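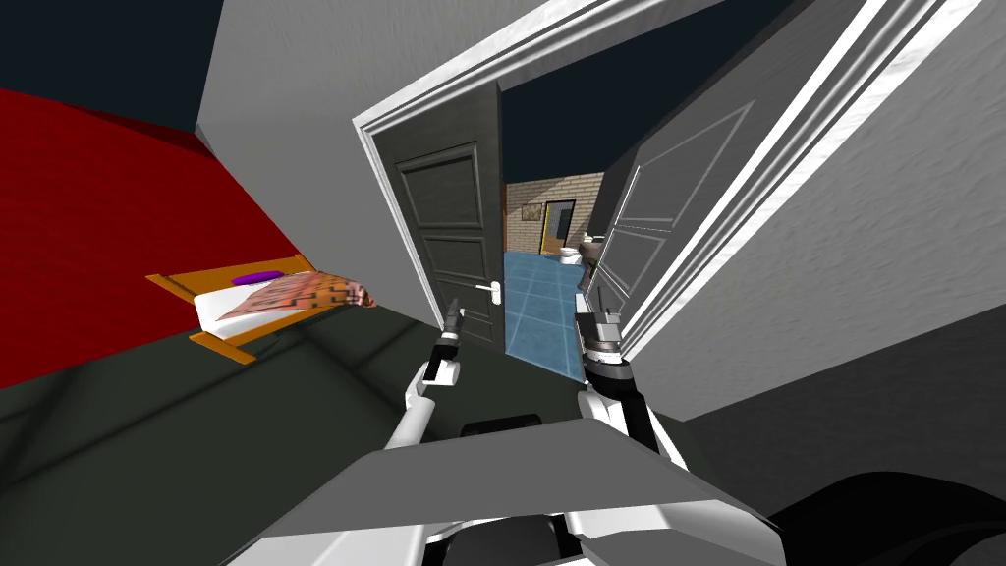
# Moving up to 1.20m with a horse that had a long layoff

**oxer_and_out**

My mare Hundura had most of last year off with a check ligament injury. She's been back in full work since spring and we've done a handful of shows at 1.10m, mostly clear. My trainer wants us to enter the 1.20m at Torkberg in September. Vet has signed off. I'm on the fence. She's 17, and I don't want to waste the fitness she has, but I also don't want to be the person who pushed it.

Has anyone brought an older horse back to the height they did before? How long did you wait?

**graybay_tess**

What did she do before the injury? If she was jumping 1.30m comfortably, then 1.20m isn't a big ask. If 1.20m was her top, I'd stay where you are until the end of the season.

**oxer_and_out**

She did two seasons at 1.25m and a couple of 1.30m classes with her previous rider. With me, 1.20m.

**Hema Murthy**

Footing would decide it for me. Torkberg has the big grass ring and the smaller sand ring. The 1.20m has been on the grass the last few times I went. If it's been dry it rides hard, and there's a slope down to the far line that puts a lot on the front end. I wouldn't want a check ligament's first 1.20m back to be there.

Cleltitz runs the same height two weeks later on sand. Entry is a bit more, stabling is worse.

**railbird44**

They aerate the grass at Torkberg now. I rode there this summer and it was fine, better than the sand at Cleltitz, which was deep in the corners. Deep is worse for a ligament than firm. Any vet will tell you that.

**Hema Murthy**

Mine told me both are bad, and uneven is the worst. I agree the corners at Cleltitz get deep late in the day. Early classes are okay, they drag it at 7.

**railbird44**

The 1.20m isn't an early class, though. It was after lunch both times I went.

**p_lindgate**

Going to disagree with most of the thread. At 17, coming off that injury, I don't see why she needs to go up at all. There are plenty of 1.10m classes. I kept my old gelding Amin at 1.10m until he was 20 and he never took a lame step. A friend's horse the same age went back up to 1.25m and was retired by the next winter.

**graybay_tess**

One horse each way doesn't prove much. Some of them go flat and careless over small jumps. Mine had more rails at 1.10m than he ever did at 1.20m, and he'd land in a heap because he wasn't trying. I wouldn't call that easier on the legs.

**p_lindgate**

Then he needed better flatwork, not bigger fences.

**graybay_tess**

He had plenty of flatwork, thanks.

**oxer_and_out**

Let's not fight. For what it's worth, she does get a bit casual at 1.10m. She had a rail last time out at a plain vertical she could have stepped over.

Second question. How much are you all jumping at home? I've been doing one session a week, low, with poles and grids on another day. My trainer would like two jump sessions before the show.

**dutchboot**

One a week is enough for a horse who knows the job. I do a few fences at show height about ten days out and then leave it alone. Long hacks and hill work for fitness. Walk on the road if you have a quiet one.

Also, how many classes are you planning? If it's a full weekend, I'd do a 1.10m the first day, the 1.20m the second, and go home. Skip the jump-off if she feels tired — you can just retire after the first round.

**oxer_and_out**

That was the plan, more or less. The 1.20m has 2000 in prize money and the final has 4000, but I'm not going for the money and we wouldn't be fast enough anyway.

**railbird44**

The final is 1.25m, so check the schedule before you tick that box. People get caught by it.

**Hema Murthy**

Walk the ring the evening before if they let you. Take your heel to it on the takeoff side of wherever the water tray goes. If you don't like it, scratch and do the 1.10m on sand. They gave me half the fee back when I scratched, but I had to do it before the office closed at 6.

**oxer_and_out**

I didn't know about the half refund. That helps. I'll probably enter both heights and decide when I see the grass. My trainer is fine with that.

**p_lindgate**

I'd still stay at 1.10m, but that's a sensible way to do it. Ice her after, whichever one you ride.

**dutchboot**

Which studs are you using on the grass? She'll need something on that slope, but I wouldn't go big in front with her history.

**oxer_and_out**

Small ones in front, medium behind. I'll ask my farrier when he's out next week.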